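Robot Handling Lab
Handout 6: Comparing grippers for bin picking
Shared 51 times | 2 comments

1. Purpose

This handout covers the gripper comparison you will run in the second half of the course. Each group tests two end effectors on the same arm, with the same objects and the same bin, and reports the difference. The arm program, the approach heights and the camera position stay fixed. If you change any of them between grippers, the two sets of results can't be compared and you will have to repeat the first one.

2. Grippers

Flurkivent parallel gripper. Two flat fingers, electric drive, adjustable closing force. It needs free space on both sides of the object. Fingertips are replaceable; note in your log which pair was fitted.

Murkon suction tool. Single cup on a spring-loaded stem. It needs one reachable surface that is smooth and at least as wide as the cup. It does poorly on studs, mesh, loose film and anything with a hole near the center of mass.

The Tóth adapter plate fits both tools. Tighten the bolts in a cross pattern and check the tool center point after every swap. A small tilt in the plate becomes a large offset at the fingertip.

3. What counts as a pick

A pick is successful if the object leaves the bin floor, clears the rim and is released inside the drop area. Score each attempt as one of the following:

S success
M missed, object not moved or only pushed
D dropped after lifting
C contact stop, robot halted by the force limit

Don't add categories of your own. Unusual cases go in the remarks column with the closest letter.

Each gripper gets 50 attempts. Repeat attempts on the same object are allowed, but three misses in a row on one object means you remove it and record it as unpickable for that tool.

4. Cable routing

Most lost time in this lab comes from cables. The wrist turns through a large angle when the planner picks an approach from the far wall, and a bundle that is fine in the home pose can go tight or form a loop below the tool. Before the first run:

- Jog the last axis to both software limits at reduced speed and watch the bundle the whole way.
- Leave slack at the wrist, but keep the lowest point of the loop above the fingertips.
- Secure thin sensor leads to the main bundle. A lead that hangs free can catch on an object or show up in the depth image as a false edge.
- Keep tubing away from sharp bends. A kinked suction line gives a slow pressure drop that looks like a bad seal.

Repeat the jog test after each tool swap. The two tools have different lengths, so a routing that clears with one may not clear with the other.

5. Bin and objects

Sloping walls help the parallel gripper near the edges, as there is more room for the outer finger. They don't help with objects that lean against a wall, where one side is blocked.

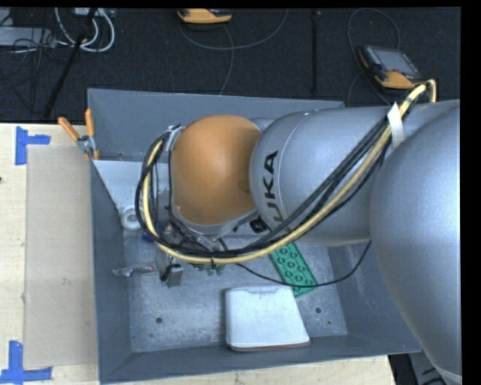
Object choice matters more than object count. A set made up only of boxes will favor suction, and a set of narrow rods will favor the fingers. Use a mix of rigid, soft and thin-walled items, and include at least one with a studded or ribbed face. Reflective packets are worth including for the camera alone: the depth sensor often returns no data on them, and the planner then has to work from the outline.

Reset the bin from the layout card between tools. Placement by hand is accurate enough.

6. Reporting

Export the run from the Vumulard controller and attach the raw file. The default closing time is 400 ms; state it if you changed it. Give the success rate for each tool, then the breakdown by object. The breakdown carries most of the marks. A higher overall rate with no account of which objects caused the failures will not pass.

Reports are due before the April break.

Copyright Robot Handling Lab. Contact the course office for reuse. Back to top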